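Taller compartido de robótica doméstica. Apuntes de la sesión 6: pinzas de mano y ropa blanda

Apuntes: Omolara Onuoha. Revisión: Jingyi Jin. Versión del 30 de mayo de 2024

1. De qué va esta sesión

En marzo cerramos la parte mecánica: mordaza paralela, varillaje, holguras. Quien no tenga la pinza montada puede seguir la parte teórica, pero no podrá entregar el ejercicio 2. Hoy toca usarla en la mano, sin brazo y sin motor, sobre ropa tendida en una cama. La pregunta es bastante modesta: qué aprendemos de una pinza que movemos nosotros y cuánto de eso le servirá después a una máquina.

Aviso desde el principio de que mi respuesta es "menos de lo que se suele prometer". Jingyi no está del todo de acuerdo y ha dejado sus objeciones en el apartado 5.

2. Por qué la ropa es un mal objeto

Un bloque de madera tiene seis caras y una pose. Una camiseta no tiene pose en ningún sentido útil. Se puede dar la posición del cuello, la de un puño, la de una costura, y aun así quedan infinitas maneras de estar arrugada entre esos puntos. Los métodos que vimos en la sesión 4 (ajustar un modelo rígido a una nube de puntos) no se degradan poco a poco con la tela: simplemente no se aplican.

Lo que sí se puede buscar son rasgos locales. Un borde recto, un dobladillo, una esquina. Cuando dobláis en casa no pensáis en la prenda entera, vais de esquina en esquina. El problema es que una arruga larga se parece mucho a un borde, y con tela oscura el contraste ayuda poco. Desconfiad de cualquier demostración hecha con una toalla blanca sobre una mesa negra. Yo he hecho varias y quedan estupendas.

3. Dos pinzas y una superficie blanda

El colchón cambia el ejercicio más de lo que parece. Sobre una mesa, el dedo inferior choca con algo duro y la mano se entera. Sobre una cama, el dedo se hunde y se puede acabar pellizcando prenda y sábana a la vez. Con un estampado debajo tenéis al menos una pista visual de lo que es sábana y lo que es prenda, aunque el mismo estampado mete bordes falsos en el detector.

Para una prenda ancha hacen falta dos pinzas. Una sujeta, la otra busca. 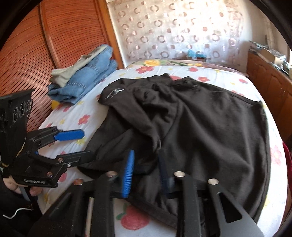

Figura 1. Prenda oscura extendida sobre sábana estampada, con las dos pinzas de almohadillas azules. Localizad el dobladillo, que cruza en diagonal y queda en parte oculto por la pinza más próxima.

Comparad en la figura los pliegues largos de la mitad derecha con la costura recta del lado derecho. A ojo se distinguen. Pasad después un filtro de gradiente y decidme si seguís tan seguros. El montón de pliegues del centro lo dejaría fuera de cualquier evaluación seria hasta que alguien defina qué sería acertar ahí.

4. Almohadillas

Hemos probado dos siliconas, la Zonen y la Cirnamis. La primera agarra mejor el algodón y recoge pelusa con una facilidad irritante. La segunda es más dura y pide más fuerza en la mano. El folleto de Cirnamis habla de "agarre universal". No sé qué significa y no lo pongáis en la memoria.

Ciclos de apertura y cierre hasta el primer desgarro visible:
Zonen: 3.015
Cirnamis: 3.356

Una muestra de cada una. Con eso no se puede afirmar que la segunda dure más, y quien lo escriba perderá puntos. Para decir algo habría que repetir el ensayo con piezas de lotes distintos - y con el mismo operador, que tampoco fue el caso.

5. Objeciones de Jingyi Jin

La pinza de mano obliga a trabajar con la misma geometría de contacto que tendrá el robot. Eso ya elimina muchas trampas que hacemos con los dedos sin darnos cuenta. Además, es barata y cabe en una mochila.

De acuerdo en lo primero. Pero la muñeca humana sigue corrigiendo por su cuenta, y esas correcciones no aparecen en ningún plano del varillaje. Un brazo como el Pledau del taller no las tiene.

6. Ejercicios

Ejercicio 1. Sobre una prenda lisa, haced 100 intentos de agarre de esquina con una mano. Anotad éxito, fallo y doble pellizco por separado. No borréis los fallos "tontos".

Ejercicio 2. Repetid con las dos pinzas, 200 intentos, sobre cama y sobre mesa a partes iguales. Mismo formato de tabla.

Ejercicio 3. Media página: ¿qué resultado os haría abandonar el método? Escribidla antes de empezar el ejercicio 2.

Los tornillos de repuesto están en el cajón de la sala Cuevas. Apretad los pivotes antes de cada serie y dejad las pinzas abiertas al guardarlas.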